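Naciri Workshop, Astgate: Gallery

Boards, benches and small jobs from the spring session

The Naciri workshop is on the ground floor of the old Hanlow building in Astgate. It opened in 2000 as a one-room repair shop for chairs and drawers, and today most of the work is flat stock: shelves, tabletops, cutting boards and lids. This page collects notes and pictures from the spring session, which ran through April. Captions are by Ilham El Idrissi unless marked otherwise.

Pieces are listed in the order they were made. Stock numbers refer to the rack by the loading door. If you want to look at a piece in person, the shop is open Saturday from 9 in the morning until noon.

The rack

Boards are stored on edge, with thin strips between them so air can get through. Pale woods go at the top and dark woods at the bottom. Anything shorter than a forearm goes in the offcut bin, and visitors can take what they like from it.

New stock sits for two weeks before it is cut. A board that is going to bend will usually do it in that time, and then it gets used for short parts.

Shelf for the Odik reading room

A single long shelf with a square front edge, finished with oil. The brackets came from the old shelf and were cleaned and put back. The customer asked for no stain, and the color has already gone a little warmer than it was in the shop.

The first version was too deep for the alcove. It was trimmed along the back, where the cut is against the wall.

Stool seats

Four seats, all from one plank. They were cut in order and the stools were lined up the same way, so the grain carries on from one seat to the next. The corners are rounded by hand with a block and medium paper.

One seat had a small split at the end. It was glued and clamped overnight and has held.

Box lid, no. 182

A flat lid for a blanket box. The old lid had cupped badly and would not close. The new one has two battens underneath, screwed through slots so the wood can move with the seasons. The hinges are the original ones.

Wide boards

Wide pieces in pale wood are the ones people ask about most. They show everything — streaks, swirls, every pass of the sander that went the wrong way. We sand with the grain from the start and check under a low lamp before any finish goes on.
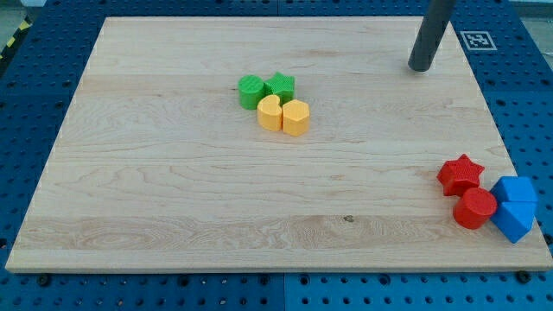 Small knots like the one in the darker streak are left alone if they are tight. A loose knot gets a drop of thin glue from the back and is sanded level the next day. We do not use colored filler on pale wood, as it tends to show more than the knot does.

For a tabletop, the side with more figure normally goes up. Some customers prefer the plainer side, so it is worth saying which one you want when you order.

Board stock, no. 1599

Plain boards about 20 inches long, sold unfinished. They suit small shelves or a bread board. Wipe on two thin coats of oil and leave a day between them.

Orders and visits

Orders for summer are open now. Bring a sketch with the measurements on it, and a photo of the room if you have one. Parking is behind the building, through the Hanlow gate.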